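Skevwood Prize opens its doors to first-time writers of every age

The Skevwood Prize for new fiction returns this March, and for the first time there is no upper or lower age limit! Last year 300 writers sent in stories, and we would love to read even more. 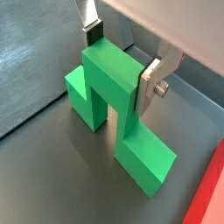 A green block standing on a dark grey tabletop.

Five finalists will each receive £400 and a place in the next Wijesinghe anthology. "Our oldest entrant last year was 70 and had never shown her work to anyone," said prize director Jaanus Lapiņa. "I read her story twice on the train."

Entries close at noon on the last day of March.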